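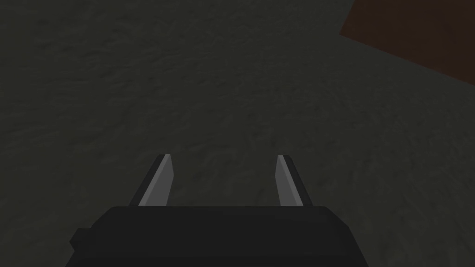
4.2. O que os jardineiros sabem e as fichas não dizem

Quando cheguei ao arboreto de Zallberg, trazia na mochila um plano de trabalho muito arrumadinho: ler as fichas de cada árvore, comparar com as placas no terreno e só depois falar com quem lá trabalha. O plano durou uma manhã. A Abla Srour, que trata da encosta norte desde 2000, pegou na minha lista, riscou duas linhas e disse-me que aquelas árvores já lá não estavam e que a terceira tinha sido mudada para junto do tanque. Fui ver. A terceira estava mesmo junto do tanque, com a placa virada para a sebe (e coberta de musgo, já agora).

A partir daí inverti a ordem e passei a começar pelas conversas. Andei com três jardineiros, sempre durante o trabalho deles, a carregar ancinhos e a fazer perguntas entre um carrinho de mão e outro. Não gravei quase nada. O barulho dos sopradores dava cabo de qualquer gravação, e além disso as melhores histórias apareciam quando eu já tinha guardado o caderno!

O arquivo de Zallberg tem 600 fichas, e dessas consegui acompanhar 128 no terreno, todas da encosta norte e da alameda de Twal. A escolha foi por conveniência, admito sem grandes rodeios: eram as zonas em que os jardineiros estavam a trabalhar em setembro, e eu ia atrás deles. Quem quiser uma amostra equilibrada por família botânica vai ficar desiludido com esta secção, mas talvez se entretenha com a seguinte.

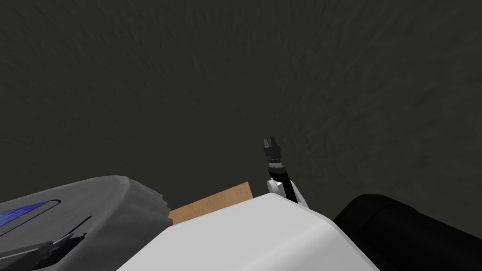
Figura 1. Piso cinzento-escuro com parte da carcaça branca do robô em primeiro plano. Imagem gerada por computador.

As divergências entre ficha e memória são de tipos bem diferentes, e tratá-las todas como «erros» parece-me preguiçoso. Há trocas de nome, claro. Há também árvores que mudaram de sítio sem que a ficha mudasse com elas. E depois há um grupo de que gosto muito, o das árvores que têm na ficha um nome em latim impecável e que no dia a dia toda a gente conhece por outra coisa: o «torto», a «do banco», a «viúva». O Karim Tarawneh usava estes nomes até para distribuir as regas, e quando lhe perguntei pelo nome científico da viúva foi buscar a placa ao barracão para mo ler. A placa estava lá à espera de um parafuso novo.

Na alameda de Twal a coisa complica-se. As plantações mais antigas foram registadas num caderno, o chamado caderno Grurnell, que usa uma numeração própria e a meio troca o sentido do percurso – começa a contar do portão e acaba a contar da estufa. Perdi duas tardes com isto. Foi a Abla quem desfez o nó, porque se lembrava de uma tília caída numa tempestade e a falha na numeração coincidia exatamente com o lugar do cepo. 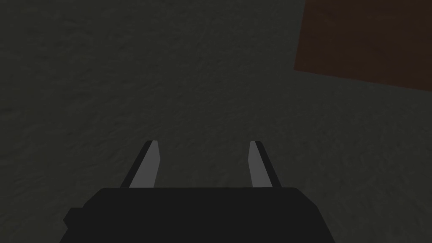 Voltei ao caderno com essa tília como ponto de referência e o resto encaixou bastante melhor, embora haja um troço perto da estufa em que continuo sem perceber quem é quem. Deixei essas árvores fora da comparação e assinalei-as no anexo.

Uma palavra sobre o que fiz com as correções. Não alterei ficha nenhuma. Juntei a cada uma uma folha solta com a versão do jardineiro, o nome de quem a contou e o sítio onde estávamos os dois quando a ouvi. No jardim de Jiromska, onde trabalhei antes, tínhamos escrito por cima dos registos antigos e arrependi-me amargamente: quando apareceu uma segunda versão, já não havia maneira de saber qual era a primeira. As folhas de Zallberg ficaram fechadas a 23/10/2022, e as que a Abla me ditou depois disso estão numa pasta à parte, ainda por transcrever.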